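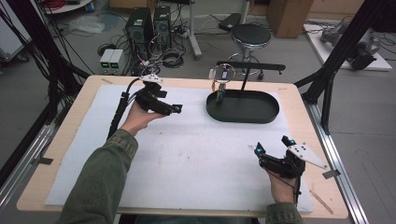
Readers keep asking why the robot can't just look and see that it dropped the keys, and one of them, Sketwood, wrote in to say it sounds like a pretty dumb robot. Fair question! Bit harsh on the robot though.

So. The keys that fell. Let's go.

What was supposed to happen

There is a robot arm called Plinel. Its job, on paper, was small. Pick up a ring of keys and tags. Hang it on a little T-shaped stand. Let go. Done.

You do this every day, on a hook by the door. You don't even look, half the time.

A ring on a bar is a mean job for a robot. The ring is thin. It's shiny. The stuff hanging off it swings, and when it swings the whole ring tips over in the fingers. Try it at home with a pencil and a key ring. Hold the ring very still and see what the keys do. They don't care how still you are.

What went wrong

Plinel had done the job 70 times. Then on the next try it got to the bar, opened its fingers, and went home. Home is what we call the spot where the arm rests between jobs.

But the keys went home too. One finger had gone through the ring. So the ring never dropped onto the bar, it just rode along on the fingertip like a hoop on a stick. Halfway back it slid off, hit the table and skidded onto the floor.

Nothing broke and no one was hurt.

The bad part came next. Plinel started the job over. It reached for keys that were not there, closed its fingers on air, carried the air over to the stand and hung it up. Very carefully. It did this for 35 minutes before somebody at Londano (that's the workshop) walked by and hit the stop button.

Why didn't it know?

OK, back to Sketwood's question.

A robot has cameras, yes. A camera is not the same as knowing. The picture goes into a computer program, and the program only answers the questions it was built to answer. Plinel's program had two:

Where is the ring?
Are my fingers open or closed?

It never had a third one, like "is the ring still stuck to me?" And when it couldn't find the ring anymore, it used the last place it saw one. That was the real mistake. A person made it, by the way, in one line of the program. Robots get blamed for alot of things that people typed.

A word for your notebook: this is called a silent failure. Something goes wrong and there is no beep, no red light, no message. A loud failure is much nicer. A smoke alarm is loud on purpose.

Is that dangerous?

With keys, no. Kind of funny even. But think about a robot holding something heavy, or sharp, or a cup of hot soup. If it believes it let go and it didn't, it may swing that thing across the room at full speed — and a person may be standing there.

So the workshop treated the keys like they were soup.

What they changed

First, the squeeze check. When the fingers close on something, they stop a little early, because the thing is in the way. When they close on nothing they go all the way shut. All the way shut now means STOP. So no more hanging up air.

Second, the slow back-up. After letting go, the arm creeps backward before it speeds up. If the ring is hooked on a finger it tugs on the bar, and the arm can feel the tug. Tug means STOP too.

Third, no more guessing. Can't find the ring? Wait, and beep. An annoying beep. They picked it out specially.

And then the fourth thing, which took longest. People showed the job again, by hand. A person holds a gripper in each hand and does the work with it, over and over, and the computer saves how the grippers moved so the robot can copy it. The first time around, people only showed it done right. This time they also showed the oops. Ring caught on a finger, wiggle it loose, try again. Ring lands crooked, fix it. Plinel needed 500 of those. 125 of them were just the wiggle.

Did your hand get tired reading that? Theirs did.

Try it

You need a friend, a key ring, and something to hang it on. A cup hook, a chair knob, whatever. Ask a grownup which keys are ok to drop.

Close your eyes. Pinch the ring with two fingers. No thumb tricks.
Your friend may only say left, right, up, down, and let go.
Hang it up.
Now the important bit. Before you open your eyes, say out loud if you think it's on.

Were you right? What told you? A sound, maybe, or your fingers suddenly feeling light. Write that down. That's what Plinel was missing.

Then swap. Bratu, another reader, says putting on mittens makes it way worse, and that's a great idea, do it with mittens.

Next time: why robots hate tape. Send questions before December please, the pile is getting big.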